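Kapitel 7
Holz im Haus: Warum Tischplatten arbeiten

Als ich in Nernutau meine erste Werkstatt bezog, dachte ich, Holz sei fertig, sobald es im Laden liegt. Von wegen! Ein Brett nimmt Feuchtigkeit auf, gibt sie wieder ab und wird dabei breiter oder schmaler – in der Länge tut sich dagegen fast nichts. Im August klemmte bei mir jede Schublade, und im Winter hatte ich Fugen, in die eine Münze passte.

In diesem Kapitel schauen wir uns an, wie Fasern quellen und wie man eine Platte so befestigt, dass sie sich bewegen darf (Nutklötze, Langlöcher und so weiter). Rechnen müsst ihr auch ein bisschen, aber keine Angst. 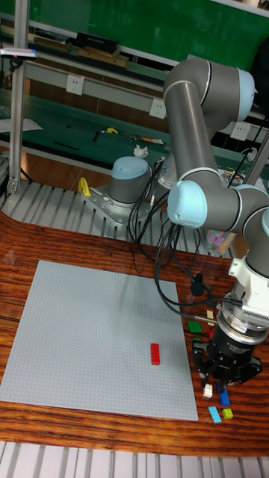

Seite 14

Legt euch schon mal ein Reststück und einen Messschieber bereit, wir fangen gleich an.

Zuletzt erschienen
Kapitel 6: Leim und Geduld
Kapitel 5: Sägen mit Munel

1.321 Mal geteilt · 2 Kommentare

Fugenfreund: Das mit den Schubladen kenne ich!
spanplatte: Kommt noch was zu Öl?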